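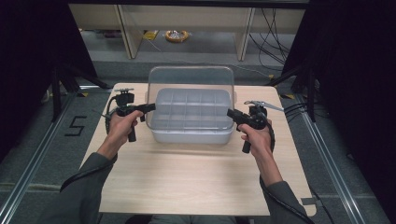 Station 5, both grippers on the compartment box.

Monday, late. Four hours in the lab, most of them on the box task. Simone ran the session log and I operated until the changeover, then Nana took the grippers and I labelled.

The box is harder than the other objects on the list. The walls are translucent, so the tracker gets very little edge contrast against the pale tabletop, and the white divider tray inside gives it a grid to lock onto instead. Sepehr thinks the grid helps. I think it produces false matches one compartment over, and the error plots from last week look like that to me. We agreed to settle it by running the same set with the tray out.

Approach procedure as it stands: jaws level, facing each other, pause, then close from both sides together. If one side touches first the box slides and the episode is marked as a fail. My left hand leads my right by a small but consistent margin. Yasaman suggested counting aloud, which worked until I got bored and sped up.

Totals for the project: 2,126 episodes accepted, 805 rejected. The target in the course outline is 3,000 accepted by the end of April. Most of the rejects are from the first fortnight, before we fixed the clock offset between left and right. I would like to recover some of those by shifting the timestamps, but Jamshid, who is marking us, wants the raw files left alone. Fair enough. I will do it on a copy.

Cable strain is still an issue. The right lead pulls at the wrist when I reach for the far side of the table, and after some 40 episodes I start compensating with the shoulder, and the trajectories drift. Need longer leads or a clip further up the sleeve. Kustell quoted for leads – too dear for a student budget. Will try the clip.

Report draft: methods section done apart from the calibration paragraph. Nana has the figures. I have not started on related work and the colour scheme for the plots is still being argued over.

Tomorrow: tray out, same start positions, Sepehr operating. Bring the spare batteries and the good screwdriver.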